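The Longest Seventeen Miles in the Army

The ferry to Osico leaves at 6 a.m. and carries, on a good morning, goats, schoolteachers, a man with a great many eggs and 2 American soldiers pretending to be less conspicuous than the man with the eggs. They are part of a training mission that was supposed to end in July. Which July has become a matter of interpretation.

There are 588 U.S. troops in the country, a number arrived at in Washington after long debate between people who wanted none and people who wanted several thousand. The compromise pleased neither camp, though it did please the landlord of the Skendov Hotel, who rents out his whole top floor to contractors and has bought himself a boat.

The base sits 17 miles upriver from the capital. The road washed out two rainy seasons ago, so everything goes by water: generators, mail, visiting members of Congress. The members tend to stay for lunch. They are shown a map and a rifle range, and they go home to say that progress is fragile but real, a phrase that has now outlived three commanders.

"I keep a list of the adjectives," says Dinesh Matubbar, who spent 19 years as a civilian planner at the Pentagon before retiring to write a book on small deployments. "Fragile, uneven, tangible. We had a bad year with tangible."

Matubbar's argument is that small missions survive by being too cheap to fight over. A big war gets hearings and an exit date. A little one gets a line in an appropriations bill, somewhere past the point where most staffers have gone to find coffee. The Senate has voted on this one a single time, late in the evening, as part of a package that also renamed a post office.

In the river town of Ila, opinions are mixed and mostly about traffic. The Americans' boats throw a wake that soaks the laundry. On the other hand, the clinic has lights now, and the local army unit, which used to take its own tolls on the river, has more or less stopped. The mayor would like the troops to stay until the road is fixed. The road, according to the ministry, will be fixed once the troops leave.

Shih-chieh Liu, a former Army captain who served at the nearby Byun outpost, thinks the training itself did some good. He taught map reading to sergeants who had grown up on the river and corrected his maps. "By the second month I was the one taking notes," he says. His replacement arrived with the old maps.
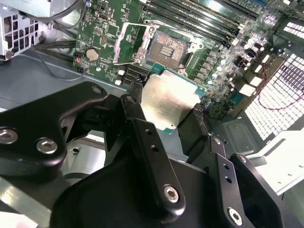
Liu mailed him the corrected set. They went upriver on the morning ferry and were signed for at the base, where the new captain has asked for a second copy to send to Washington.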